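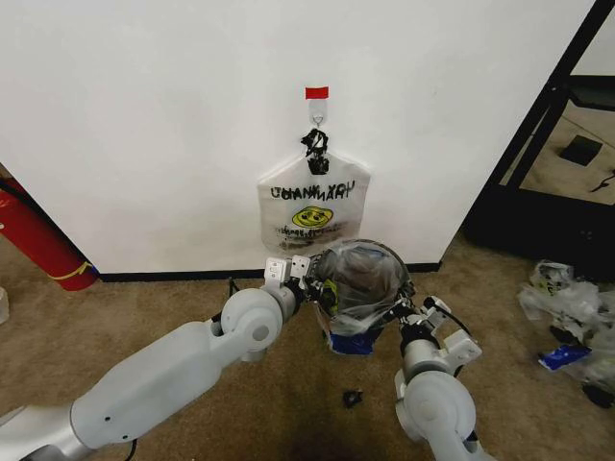

Gillespie Haldane wrote to say that the heroine of Mangubat figures out the shifter pack's secret too early, and that chapter nine has no reason to exist after that. I reread it in December with a notebook and I agree about chapter nine. I don't agree about the timing.

The book has 24 chapters, alternating between 2 points of view. Rowan learns what Elias is in chapter six. Elias learns that she knows in chapter eleven. Those five chapters are where the tension sits, and moving the first reveal later would shrink the gap. Chapter nine fails for a different reason: it repeats the river argument from his side and adds no new fact.

The prose is plain and mostly sound. Fight scenes run short. The author tends to end a chapter on a one-line paragraph, and by the halfway point I had stopped noticing them.

The pack law is the weak part. On page 140 an exile may not cross the ridge. Two chapters later one does, at night, and gets a warning. If there is an exception for blood relatives, it needs a sentence somewhere before that.

Rundora, the sequel, opens with the exile's trial, so the rule may be settled there. I have the ebook and am at location 2,163. So far the judge has not mentioned the ridge.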